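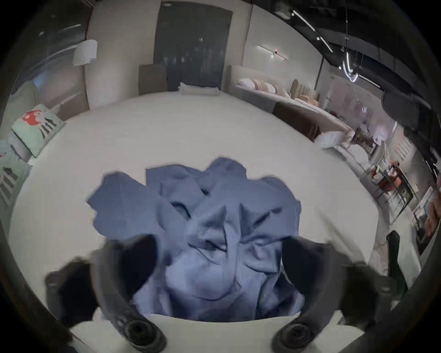

Rondau – Flomow (2 x LP, limited pressing)

We've been playing this one in the shop ever since the test copies came in, and we still haven't tired of it! Flomow is the second long player from Rondau, four old friends who like a slow groove, a humming organ and a drummer who is in no hurry at all. Side three is one piece, 16 minutes long, and it's worth the price by itself (the flute comes in very late, so do stay with it).

Recorded over 10 nights at the Dokis ballroom and put out by the good people at Nambiar, in a heavy gatefold sleeve with a lyric sheet and a download code tucked inside.

Pressing of 1,364 copies, hand numbered. We can't promise you a particular number, sorry.

Release date: Dec 2, 2022
Format: double vinyl, 33 rpm
Label: Nambiar

Limit of two per customer, please – a repress may follow in January.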